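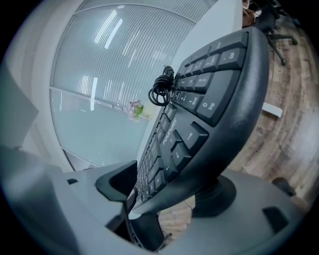 I went to the Skatier open day in October mostly to argue with it. My nephew had applied for a place in the student project they run there, my sister wanted an adult opinion that wasn't hers, and I have spent enough years around school technology programs to be suspicious of any that puts the word "robot" on the door.

Skatier has the second floor of an office building behind the bus depot. You go up in an elevator that smells of carpet glue and sign a sheet on a clipboard. I was visitor 52, which either means they had a good morning or that the sheet was left over from last year.

The pitch goes like this. A student team called Undari is building up a collection of everyday desk jobs done by people holding grippers, with cameras on the grippers and another on the head. The recordings are then used to train a robot arm to do the same jobs. At the moment the job is keyboards: lift one off the desk, turn it, put it back where it was, cable and all. The team has 2,342 recordings of this. I know the number because it was on the welcome slide, on the handout, and in the first sentence out of the mouth of everyone I met.

I asked what share of the 2,342 were any good. There was a pause, and then I was introduced to Lenni Ruotsalainen.

Lenni supervises the students, and I liked him more than I had planned to. He said the team throws out a lot, that the early weeks were close to useless, and that he didn't have a percentage he would want to see in print. Fine. I would still have put that on the slide.

The work itself is dull to watch, and I mean that as a point in its favor. School robotics is usually staged for parents, with wheels and a scoreboard. At Skatier you stand beside a desk while a person fiddles with a keyboard. Then it gets done again. The skill, I was told, is in going slowly and keeping your hands where the head camera can see them, and in not doing anything with the grippers that a robot couldn't copy. New students tend to rush. They also tend to forget about the cable.

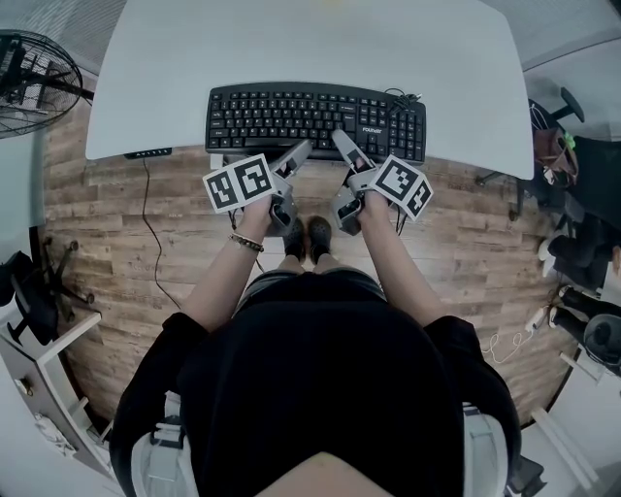

Visitors were allowed a try. I took a gripper in each hand and found out how much I normally rely on my fingertips. The keyboard slid away from me, I chased it, it slid some more. On the second go I got one edge up and lost my nerve. A student at my elbow said I was "squeezing too early," and she was right. After ten minutes my forearms ached. The students do this in long sessions, and I asked whether anyone had thought about their wrists. There is a rule about breaks. It is taped to the wall, in small type.

My larger doubt is about what they learn. Collecting recordings is labor, and somebody benefits from it. Part of the project's money comes from a firm called Kodano, which gets to use the recordings. When I asked whether the students' names go on anything, I heard about a certificate. When I asked whether they train the model themselves or just hand the files over, the answer depended on who I was talking to. Lenni said every student does both. Two of the students said they hadn't got to that part yet. It was early in the term, so perhaps everyone was telling the truth.

There was meant to be a demonstration of the arm at 2. It began late, in the Mäkelä room at the end of the corridor, with 13 folding chairs and a lot more people than that. The arm lifted a keyboard on its first attempt and set it down crooked. On its second it caught the cable and stopped dead, and a boy in the front row laughed. The students didn't look embarrassed at all. One of them was already writing down what had gone wrong, and she kept writing after the audience had drifted off toward the coffee. That did more for me than the slide had.

Coffee was bad, the buns were good, and the parking is for tenants only whatever the flyer says. Go by bus.

I told my sister to let him do it if he is the kind of kid who can stand repetition, and to find out in writing when the training part starts. He is not, as far as I have seen, the kind of kid who can stand repetition. He starts in two weeks.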